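## 4 Positioning and first start of the Tosura room dehumidifier

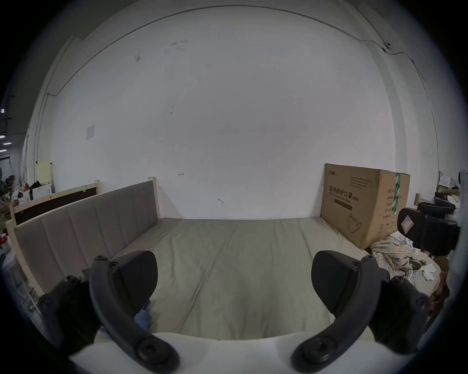
Section 3 covered unpacking and the transport locks. Do not continue until both locks have been removed and the unit has stood upright for at least two hours. If it was carried on its side, leave it upright overnight.

### 4.1 Choosing a position

The unit draws air in at the back and blows it out at the top. It works best on a hard, level floor near the middle of the longest wall, away from radiators and direct sun.

1. Measure the floor area of the room. A single unit set to Normal serves a closed bedroom or box room. For two rooms with the door left open between them, use the High setting.
2. Leave a gap of 30 cm behind the unit and 50 cm above it.
3. Keep bedding, curtains and loose clothing clear of the top outlet.
4. Check that the mains lead reaches a wall socket without being stretched. Do not run the lead under a carpet or mattress.

**Note:** On thick carpet, place the unit on a flat board larger than its base. The float switch may read wrongly if the unit leans by more than three degrees.

**Caution:** Do not use an extension lead, a timer plug or a multi-way adaptor.

### 4.2 Fitting the tank or drain hose

Water can be collected in the tank or led away through the hose. The hose is supplied in the bag marked Medora, together with one clip and a rubber seal.

To use the tank:

1. Pull the tank straight out by the recessed handle.
2. Check that the float moves freely up and down.
3. Slide the tank back until it clicks. The tank light goes out.

To use the hose:

1. Remove the tank and unscrew the plug from the rear outlet. Keep the plug.
2. Push the rubber seal into the outlet, flat side first.
3. Push the hose over the outlet and tighten the clip by hand.
4. Lead the hose downhill along its whole length to a floor drain or sink waste.
5. Refit the tank. The unit will not start without it, even when the hose is in use.

**Note:** The hose is 141 cm long and must not be joined to a second hose.

### 4.3 First start

1. Close the windows and outside doors.
2. Plug in and press the power button once. The fan starts straight away; the compressor follows after three minutes.
3. Set the target humidity with the arrow buttons. The factory setting is 55 per cent.
4. Leave the unit running for 71 hours before changing the target. Plaster and furniture give up moisture slowly, and readings taken earlier than this are of little use.
5. Empty the tank whenever the tank light shows.

If the display shows 100 for more than one hour, the sensor is wet or covered. Switch off, unplug, and wipe the sensor grille with a dry cloth. Do not use spray cleaner.

### 4.4 Filter and hour counter

The Lindgren filter sits behind the rear grille and lifts out without tools. Vacuum it every two weeks in normal use, or weekly where there are pets.

To read the hour counter, hold both arrow buttons for five seconds. The count appears in two parts — thousands first, then the remainder. A count of 3,063 is shown as 3 followed by 063. Write the figure on the card inside the rear cover each time the filter is replaced.

**Caution:** Never run the unit with the filter removed. Dust on the cooling fins cannot be cleared by the user.

### 4.5 Moving the unit later

Switch off, wait five minutes, unplug and empty the tank. Lift by the side grips only. After moving, let the unit stand for 30 minutes and repeat steps 1 and 2 of section 4.3. The target humidity is kept in memory.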